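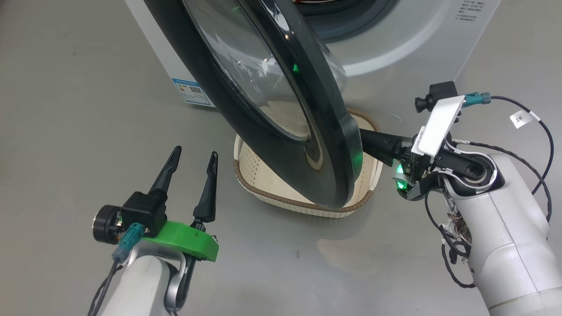

In Praise of the Open Washer Door

My sister-in-law closes washing machine doors. She closes them in her own house, she closes them in mine, and last May she closed one in a vacation rental we'd had the keys to for maybe ten minutes. She walks by, sees a door hanging open, and her hip goes out sideways and bump, shut. I love her very much. I follow behind her and open them again.

So this is my case for leaving the thing open, and since I have the space I'm also going to make my case for the front-loader, for the basket on the floor, and against pretty much everything the laundry room people have been trying to sell us for the past few years.

Start with the door. A front-loader has that big rubber gasket around the opening, and the gasket has a fold in it, and water sits in the fold. Everybody who has owned one knows the smell I'm talking about (wet dog, old sponge, a gym bag in August). I lived with that smell for the first year I had my machine and I blamed the detergent. I switched detergents. I bought the tablets you run through an empty cycle, and those helped for a week or so. Then I stopped closing the door between loads and wiped out the fold with a rag on Sundays, and the smell went away and hasn't been back. Total cost, one rag.

I should say the obvious thing, which is that if you have little kids or a cat who likes a cave, you need to be careful here. Keep the laundry room shut, or get a latch that holds the washer door open a crack and no wider, and look inside before you run anything. My kids are grown and my dog is the size of a love seat. Your house is your house.

But I get why people close it! An open washer door looks like an unfinished job. It sticks out. It's a big round thing with a heavy rim and a bubble of glass in the middle, and in a narrow room it takes up a whole lot of the floor you were planning to walk on. I've cracked my shin on mine more times than I'd like to say. My mother kept a house where every drawer was pushed in and every cabinet was shut before you left the kitchen, and I still feel a little twinge, like she's going to come around the corner and ask if I was raised in a barn.

What I've come around to is thinking of the door as part of how you work the machine. Open, it makes a little roof, and the basket goes right under it. Anything that slips on its way out of the drum - and there's always a sock, there is always a sock - lands in the basket or bounces off the door and then lands in the basket. With my old top-loader I was hanging headfirst over the edge with my feet practically off the floor, trying to pinch a washcloth off the bottom with two fingers. I'm five foot one. I don't miss it.

Now, the basket. I have feelings about baskets.

I've owned the kind on wheels. I've owned the tall kind with a lid, the folding kind that folds when you don't want it to, and a canvas one from a company called Brernano that cost more than a pair of shoes and had the word LAUNDRY printed on the side, in case I got confused. That one sagged. You'd put damp towels in it and it would slowly sit down, like a tired person. After a month it had a spot on the bottom I couldn't get out, and I ended up washing the laundry basket, in the washer, with the laundry in a pile on the floor next to me. That was a low afternoon.

Plastic, please. Plain plastic with holes in the sides so the air gets through, a rim you can get your fingers under, and low enough to slide beneath that open door without a wrestling match. If the rim is dressed up to look woven, fine, I have no objection to a basket having a nice collar. It can get wet. It can get kicked. You can rinse it out with the hose, and you can carry it on your hip and still have a hand for the doorknob. Mine cost 20 dollars and has outlasted two phones and a marriage (my brother's, not mine).

The height matters more than people think. Every basket I've regretted was too tall. A tall basket looks wonderful in the store because it holds so much, and then you get it home and it won't go under the door, so you park it off to the side and swing every wet armload across open floor. You drip. You drop things. And because it holds so much, you fill it, and then you can't lift it. A low one makes you stop sooner.

I tried this argument out on Ebony Pirihi, who lives two doors down and has four boys, and she laughed at me. Her washer is up on one of those pedestals with the drawer in it, and she says I can talk to her about bending over when I've done laundry for six. She has a point. If your back hurts, get the pedestal and don't let some woman on the internet talk you out of it. But she did walk me into her laundry room to show it off, and her basket was sitting on a kitchen chair in front of the machine, because once you raise the washer you have to raise everything else too. And the pedestal drawer, which was supposed to hold the detergent, had 20 years' worth of batteries and birthday candles in it. The detergent was on the floor.

Which gets me to the laundry room people. You know who I mean. You search for one replacement hose and for the rest of the season you get ads for the Vandidach laundry system, with the glass jars for the powder, the little scoop, the wooden sign and the matching trays. There's a Driseck shelf that slides over the top of the machine to hold your jars. I'm sure somebody is very happy with theirs. But I look at those photos and the washer door is shut in every single one. The room is a room where no laundry is going on! There's no basket on the floor, because a basket on the floor would spoil it, and there's sure not a door swung out across the rug. I think a lot of us carry that picture around and then walk into our own laundry rooms and feel bad.

I felt bad for a good long while. I had the jars. You have to pour the powder out of the box and into the jar, and then the box has the instructions on it and you've thrown away the box. I had labels, too. I once stood in my own laundry room scraping hardened powder out of the bottom of a jar with a butter knife, and I asked myself what I was doing, and I put the box back on the shelf the next time I went to the store.

A room where work gets done should look like work gets done there. We allow this for garages. My husband's workbench has had the same clamp hanging off it since we moved in, and people come over and admire it. They say, oh, you've got a real shop in here. Nobody has ever come over and said, oh, you've got a real laundry.

I do have some rules, so you don't think I've gone feral. The floor stays clear except for the one basket, and the basket is only there when there's a load going in or coming out. I check the drum with my hand after I empty it, all the way around, up to the top where a wet sock will stick itself flat. I check the gasket fold too, which is where I've found up to 30 cents at a time, and one earring I'd already cried about. If the drum's empty the door stays open. And I don't start a load after supper, after too many mornings of finding it still sitting there and having to run it again.

My sister-in-law will be here for Labor Day. She's bringing her Atallah steam mop, because she doesn't trust mine, and she'll be past that washer in the first hour with her hip already going. I've thought about putting up a sign. I'd need one of those wooden ones, I guess, and I'd have to order it from the same people. More likely I'll do what I did last year and just go back in after her with a cup of coffee and open it up again.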